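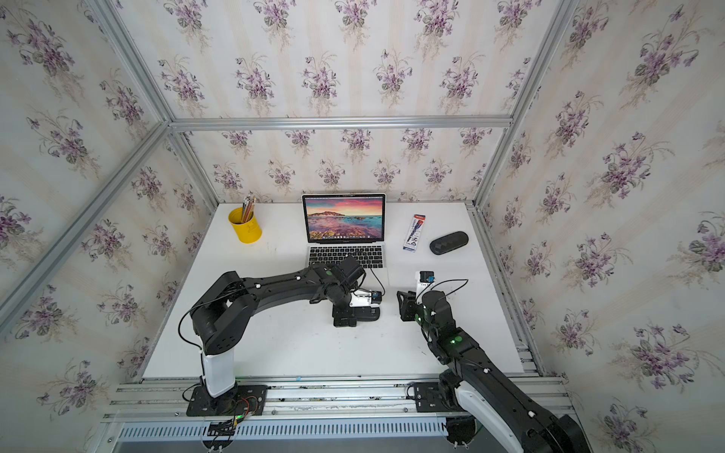

Desk with laptop, pencil holder and a packaged pen.

Cleaning a laptop and resetting a small desk
Posted by Faustine Mallet, 7 July 2022

You will need: two dry microfibre cloths, a soft brush, distilled water. Allow 20 minutes.

1. Save your work, shut the laptop down and unplug the charger. Leave the lid open.

2. Move pencils, packets and cases to the back or sides of the desk. Stand pencils points down if the cup is deep enough. Sealed pens and leads can stay in their packaging until needed.

3. Wipe the desk surface from back to front. Let it dry before putting anything down on it again.

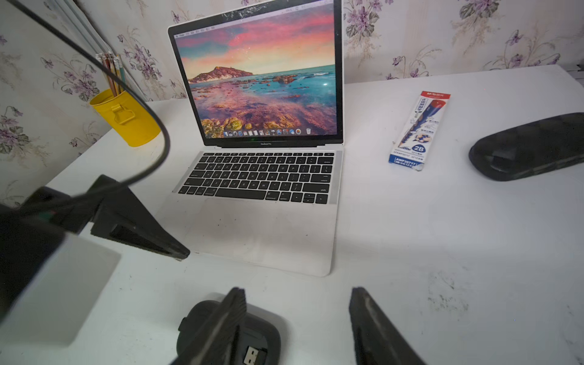
Laptop on a white desk, with the yellow pencil cup to the left and a 2B pencil box to the right.

4. Dampen one cloth and wring it out until no water can be squeezed from it. Wipe the trackpad in straight strokes. Finger marks collect here first. Do not spray liquid on the machine.

5. Dry the trackpad with the second cloth, then do the screen with a clean part of it. Old tape on the bezel should be peeled back slowly and flat against the surface.

6. Brush the keyboard along the rows, then across them. Use light pressure around the half-height arrow keys, where the gaps are narrow.
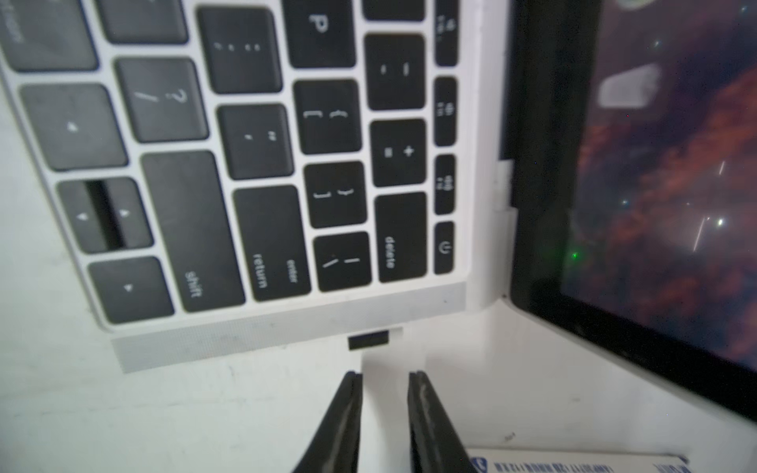
Work outwards to the return, shift and delete keys, which tend to pick up grease. Go over these with the damp cloth and dry them at once. Finish with the function row.

7. Wait 3 minutes before switching on. Repeat every 2 weeks, or monthly if the lid is normally kept shut.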